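Zwischenbericht September
Projekt: Mittagstisch Zanitz
Träger: Zurkis

Der Mittagstisch läuft seit der Umstellung an 5 Tagen pro Woche. Im Berichtszeitraum waren 68 Personen angemeldet, davon 47 mit ermäßigtem Beitrag. Die Ausgabe beginnt um 11.45 Uhr, der zweite Durchgang um 12.30 Uhr.

Die Lieferung durch Nadwood kam im August zweimal zu spät. Seitdem gilt ein festes Zeitfenster am Vormittag. Offen ist noch die Reparatur der Lüftung, ein Angebot liegt vor.
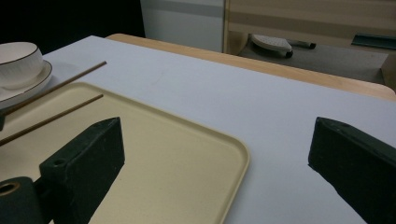
Für Kleinmaterial wurden 200 Euro aus dem Sachmittelposten entnommen. Die Belege folgen mit der Jahresabrechnung. Der Antrag auf Verlängerung wird im November eingereicht.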